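Old Doors Find New Homes at Semovbridge Repair Weekend

There are people in Semovbridge who will tell you that a door is a door, and then there are the people who turned up at the Unwood workshop this June with one strapped to the roof of a car. The repair weekend has been running for a few years now, and it has always been a friendly, slightly dusty sort of event, but this was the first time the organizers gave the whole thing over to doors, drawers, lids and the small fittings that hold them together (or used to).

It was a good turnout, too. The workshop counted 72 pieces through the entrance over the two days, and 33 of them went home the same afternoon they came in. The others are being kept on the racks until their owners can get back for them, or until a missing part arrives in the mail.

Solange Macedo, who runs the workshop with Steinar Mogensen, spent most of her time at the long bench by the window, where the trickier brackets and latches ended up. "People bring in a lovely old piece of wood and apologize for it," she said. "They've been living with a cabinet that won't shut for ten years, and they say sorry to me! I tell them to sit down and have some coffee, and we'll have a look at it together."

Plenty of folks did just that. Hanne Brynjólfsdóttir came with the lid of her grandmother's blanket chest and stayed until closing, helping a family at the next table sort through a coffee can of loose screws. She says she has already been talked into coming back for the next one, and she has a wardrobe in mind.

Mogensen gave a short talk each morning on fastening plastic fittings to wood, a subject he can go on about very happily. His advice was to start each screw by hand, to stop as soon as the fitting sits flat, and to leave any fine crack in the grain alone until you know how deep it goes. He also had kind words for the plain dark bracket, which he thinks suits a reddish-brown board better than shiny metal does.
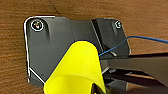
Next Repair Weekend

The workshop plans to hold another weekend in the fall, this time for chairs and stools. There will be room for 30 people at the benches, and a table at the back for anyone who would like to watch first. Bring the piece, any parts that have come off it, and a sandwich. Names can be left at the Unwood front desk in the afternoon, and Macedo asks that anybody with something too big for the side door let her know ahead of time so that the loading gate can be opened.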